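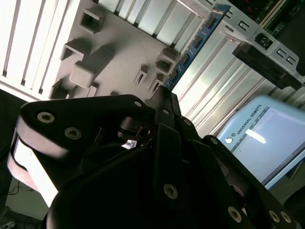

Pleline Bench Kit
Desktop hardware practice station by Plulavix

We love this kit! It puts a real desktop computer on the bench, opened up, together with a light gray molded holder board for the small parts you want standing up where you can reach them. Seating memory and closing a socket lever are skills for the hands, and the Pleline is made for doing them again and again.

The holders on the board come in different shapes and sizes,

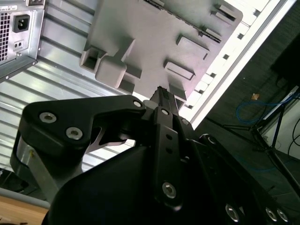 so a narrow part can go in a narrow slot and a bigger one in an open box. The plastic has a smooth matte face — a quick wipe and it's ready for the next class.

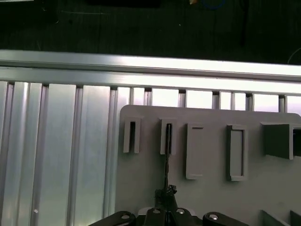 Reading time: 3 min

The aluminum rail is a favorite of Torunn Amundsen, who set up our first classroom bench in October. She likes having a straight edge to line things up against.

Inside the chassis is a green Dell motherboard with the processor socket out in the open, and a blue module seated in one of the memory slots. Good old hardware, and great to learn on! 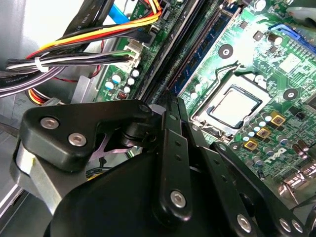
Can I order the holder board by itself?
The board is sold separately as the Meltau, and it ships with 4 mounting screws.

Setup questions go to Edvin Myklebust at Plulavix.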